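Tadgate Shirt Lettering

A growing collection of the lettering people put on club shirts, with notes on who made each design and how the letters were drawn. We started it because outlined type on sportswear is so much fun and so little of it gets written down!

What you get

3,000 entries from 80 clubs. Each entry has a club name, a season if we know it, letter color, outline color and a free-text note. The notes are my favorite part (Ihor Shevchuk wrote 597 of them, and his rants about the letter R are worth the download alone).

Dark letters with a white outline have their own tag, outline-white, and you'll want it if you like your type loud.

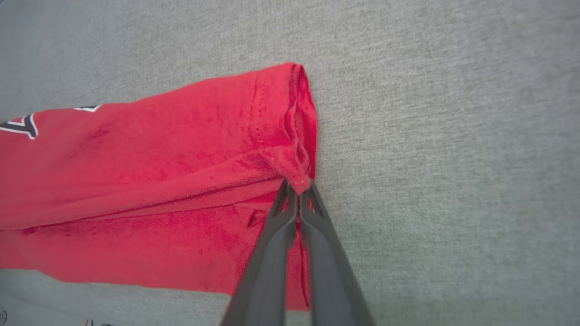
Known gaps

Seasons are missing for 55 of the clubs. Guerra and Jaltitz used the same printer for years, so their entries overlap and a few are probably filed under the wrong one. Fixes very welcome!

Credits

Kyriaki Gkikas built the tag list and checks new entries every November.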